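Ticket 600: Table in the side room rocks and leans toward the wall
Location: Pluminik building, side room
Category: Furniture
Priority: Normal
Status: Closed

Opened 9:10 a.m.

The large square table in the side room rocks when anyone leans on the front edge. It goes down a little at the front left and comes back up when you let go. Small round things also roll on it. A marker set down in the middle ends up at the wall side within a few seconds. People have been folding up paper and pushing it under one leg, and the paper works its way out by the afternoon.

Please look at the feet first. I don't think the top is loose, but I haven't been under it.

Added 9:25 a.m.

The table was moved in June when the floor was cleaned. It was fine in its old spot by the door. I can't say whether anything was adjusted at the time. There is no note of it in the Nondivum log, which is where the move should have been written down.

Maintenance, 10:40 a.m.

Checked the table. Findings so far:

Top to frame: tight. Tried all the screws from underneath and none would turn further by hand. One washer missing at the back right, replaced.

Feet: all four are the screw-in leveling kind. Front left was turned almost all the way in. The other three were out by different amounts. The lock nut on the front left was loose and had dropped down onto the foot.

Floor: not flat. Put the long level down in both directions. It falls off toward the wall and there is a shallow low place under the front left corner. That explains why the table was all right by the door and not here.

Took the folded paper out. Backed the front left foot out until it touched, then set the other three with the level lying across the top, corner to corner. Tightened the lock nuts. The rocking is gone when I press on each corner in turn.

Requester, 11:55 a.m.

Tried it and the rocking is much better. There is still a lean. The marker rolls more slowly now but it does still roll, always toward the wall. Could the back feet come up a bit more? We put round parts down on this table all day and would like them to stay where we leave them.

Maintenance, 1:15 p.m.

The back feet were at the end of their thread, so they could not come up any more. Ordered longer ones from Escobar. In the meantime I put a hard plastic shim under each back foot. Use these and not paper. If one slides out, push it back in from the side, thick end toward the wall.

I also moved the table a hand's width forward. It was close enough to the wall that I could not get at the back feet with a wrench, and the edge of the top would have marked the panels sooner or later. Please leave the gap.

While I was there: the top has light scuffs and smudges near the center. These are on the surface only as far as I can tell. I went over a small area with a damp cloth and a little dish soap and left the rest alone. Please don't use the scouring pads from the kitchen on it, as the finish is matte and they will leave shiny patches.
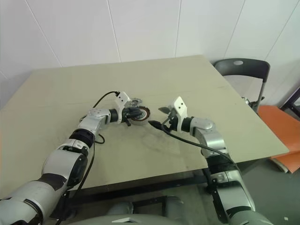

Broro desk: We have the same kind of table on our floor and had the same trouble after a move. New feet fixed the lean, but the rocking came back after a couple of weeks when the lock nuts worked loose. Is it worth putting a second nut on each foot while they are off? Also, does the level need to sit on the bare top, or can it go on a mat? Ours has a mat glued down.

Maintenance, 2:05 p.m.

A second nut is fine if there is enough thread showing, and with the longer feet there will be. I will do it that way here. For the level, use the bare top if you can. With a glued mat, set it down in several places and go by what most of them say. Open a separate ticket for your table and I will bring spare nuts.

Maintenance, next visit, 9:30 a.m.

Longer feet arrived. Cleared the table, tipped it on its side with help, and changed all four so they match. Two nuts on each foot, tightened against each other. Shims removed and put in the parts drawer.

Leveled again from the back corners forward. Level reads true front to back, side to side and on both diagonals. Rolled a marker from the center in each direction and it stopped on the top each time.

The old feet are in a bag marked 118 in the parts drawer. Three of them are good. The front left has a damaged thread and should not be reused.

Requester, 10:20 a.m.

Working well. No rocking and nothing rolls off. I have put a line in the Nondivum log that the feet are set for this spot and need to be checked again if the table moves. OK to close.

Maintenance, 10:35 a.m.

Closed. Lock nuts to be checked at the next walk-through. Related ticket for the Broro table: 78.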